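September
By the Skoddale newsletter team

The toy library reopens at the Skoddale hall this month after the summer break. Opening hours are the same as before, from 10am until noon, and families can join on the day by filling in a form at the desk. Membership costs £16 for the year and covers every child in the household. You can take home up to six items at a time and keep them for four weeks.

We lent out 3946 items last year, our busiest so far. Jigsaws and ride-on toys went out most often, and there is still a waiting list for the balance bikes. If you have one at home that is overdue, please bring it back even if a part is missing. There are no fines.
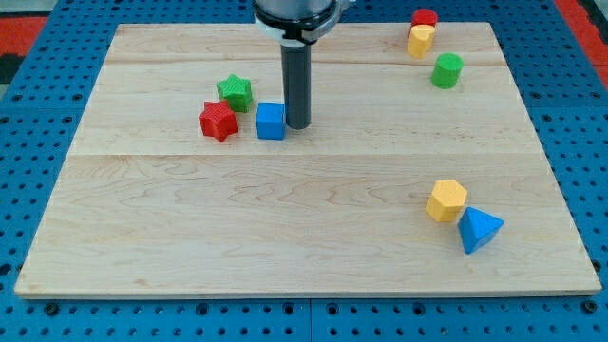 Several parents have asked what to borrow for children who have just turned two and are bored with baby toys. Plain things tend to last longest at that age. A child who can't yet build a tower will still line pieces up, post them through a box or carry them about in a saucepan. A set can be small, too: eight coloured blocks in different shapes, with a cube or two among them, are plenty for one child on a rug, and a flat wooden board underneath helps if your carpet is thick. Bigger sets are better kept for children who play together. The 100-piece tub from Fletari is back on the shelf for anyone who wants it, but it is heavy to carry home on the bus.

Please wipe wooden toys with a damp cloth before returning them and let them dry in the air. Do not soak them or put them in the dishwasher, as we lost two puzzles that way in the spring. Plastic toys can be washed in warm soapy water.

We are also looking for good quality floor puzzles and dressing-up clothes. Donations can be left at the desk during opening hours. We cannot take soft toys or anything that runs on button batteries.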